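Haslinger Two-Arm Folding Kit: A Long Review After a Long Winter

I put off writing this one because I wanted to live with the kit through a full season first, and now that March is here and I've folded more towels than any sane person should, I think I can be fair to it. I run the linen side of a small swim and spa place, and towels are most of my day. We order ours from Farnora, and they're thick and a little fuzzy, the kind guests love and machines usually hate.

The Haslinger kit gets you the software, the mounting hardware and a library of folding routines for a pair of arms you already own or lease. Ours came through Zundum, who also did the setup. Their installer was patient with my questions (I had a lot of them!) and had us running by four in the afternoon.

So, how does it fold? Pretty nicely, I have to say. Bath towels come out square and flat, and the arms have a gentle way of patting down the top layer that I've grown fond of. I kept a tally for one stretch, mostly out of stubbornness: 723 towels, and 110 of those I refolded by hand. Nearly all of my refolds were for layers that didn't line up along one side. You'd never notice on a shelf in a locker room, but stacked at a front desk you would, and I'm picky.

Speed is where you'll need to make peace with it. I can beat it easily when I'm fresh. But I'm not fresh at the end of the day, and it keeps the same pace while I'm matching robes or answering the phone — that has been worth more to me than I expected.

A few smaller things. Give it a plain, clear table, the bigger the better. The routine library has 16 folds in it and I use maybe three. The washcloth one is lovely. The fitted sheet one I tried twice and we won't speak of it again. The manual is thin on what to do when a towel gets dropped halfway, though the support line picked up every time I called.

I did look at the Brosel kit before buying. It's cheaper and the screens are prettier, but it wanted every towel laid out just so before it would start, and that's half the work right there.

Would I buy it again? For towels, yes, and gladly. If your load is mostly sheets and clothes, I'd wait for a later version and keep your folding table where it is.
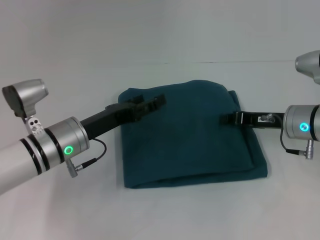 Both grippers on the top layer of a teal towel, with the lower layer showing a little along the right side.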